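**Plandero G2 gripper, after a month of hangers**

Three and a half stars, and I took the half off for the manual.

I bought the G2 to replace the Ibarra two-finger we'd been running on the left arm. The Ibarra is a fine gripper if your life is made of boxes. Ours is made of laundry, tableware and whatever gets left on the furniture, so $499 for something with longer fingers and a softer close seemed fair. Then came another $39 for the mounting plate, sold separately, in the way that shoes are sold separately from laces.

Fitting it took most of a Monday. The plate has 16 holes and our wrist agrees with four of them. Once it was on, the Porkis controller found it right away, called it "Unknown Device," and has called it that ever since.

Grip is good. The fingertips hold thin, slippery stuff much better than the Ibarra did, and the force setting at the low end means something now. Opening is slow. You can go and get a coffee, though you'll be back before it finishes only if the machine is free.

Clothes hangers are my standard test, being mostly air and bad angles. On a hard table the G2 gets them about nine times in ten. Soft seats are another matter: the cushion gives, the fingertips dig in, and the force reading goes up before there's anything between the fingers. 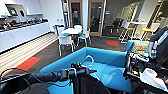
Coming in lower and flatter helps, and so does going for the hook end first. Flidovberg's three-finger model handles cushions better, I'm told by its brochure, but it costs $2,786 and I would like to keep my job.

Buy it if you pick up thin things from hard places. Download the manual before you start, and skip to page 16, where the wiring diagram is the right way up.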